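Contents Previous Next Glossary Index

Chapter 4
Choosing and Judging a Gripper Kit

Most people who buy a gripper kit read the data sheet first and the terms of sale last. This chapter asks you to do both, and to put a good deal of hands-on work in between. By the end you should be able to read a vendor's offer, set up a fair trial, and write a short report that a buyer could use.

The kit we follow through the chapter is the Drerer, a paired handheld gripper set sold by Kiltwood. A buyer gets two grippers, a charging base, spare finger pads, and a year of access to the software that stores and sorts the recordings. The grippers are carried by a person, who does ordinary tasks with them while each unit records what its fingers are doing. The recordings are later used to train a robot arm fitted with the same fingers. Kiltwood also offers a service plan, under which worn pads and linkages are replaced by mail.

We chose a kit of this type for two reasons. It is small enough to try on a table, and its faults show up quickly. A floor-mounted arm can take weeks to install before anyone learns that it is wrong for the job. With a handheld set, a careful reviewer can learn a great deal in one afternoon.

4.1 What the offer says

The Drerer offer lists an opening width, a closing force, a battery life, and a weight. These four numbers take up most of the first page. They are useful, but they describe the gripper by itself. A buyer needs to know how it behaves with the things it will be asked to pick up, in the kind of place where it will be used.

Soft goods are a good place to begin. A block of wood has one width, and the fingers either fit around it or they do not. Tissue, cloth, and thin wrapping change shape as the fingers close. The pads may take hold of one layer and leave the next behind. A second gripper helps here — one can hold while the other pulls or folds — but it also brings new trouble, as the two housings compete for space above the same small area.

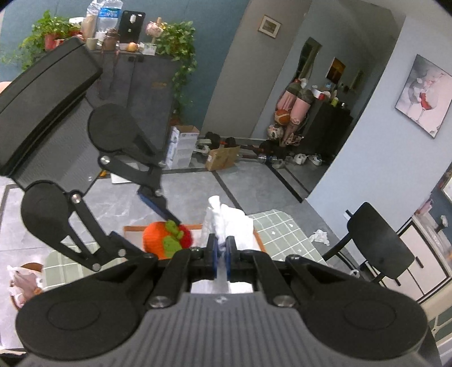

For this reason the trial plan in Section 4.3 gives soft items and two-handed tasks their own part of the score. A kit that does well with rigid parts and badly with tissue may still be the right purchase for a shop that packs rigid parts. The report should make that plain and leave the choice to the buyer.

4.2 Where to run the trial

Vendors like to show a product on a clean bench under good light. Buyers rarely work that way. The trial used in this chapter was planned by Jisdale, a small testing firm, and run in furnished rooms as well as at a bench. It covered 228 tasks, each tried several times, for a total of 1,041 attempts. The same plan was used for the Drerer and for the Amadi, an older kit with wider fingers and a lower price.

Before each session, write down the height of the table, what covers it, and where the operator stands. Note the time of day if the room is lit by windows. Keep the items in a tray so that they can be put back in the same place between attempts. If a pad is changed or a screw is tightened partway through, record it and start a new sheet.

A session should last no more than 48 minutes. The weight of a gripper feels slight at first, and tired wrists will lower the score of any kit.

4.3 What to score

Score each attempt as complete, partial, or failed, and decide before the session what those words mean. For a tissue task, "partial" might mean that the tissue was lifted but dropped before it reached the tray. Add a short note when the operator had to change grip or step around the table.

Keep three matters separate: the gripper, the software, and the service. A recording lost during upload is a fault in the product, but it says nothing about the fingers.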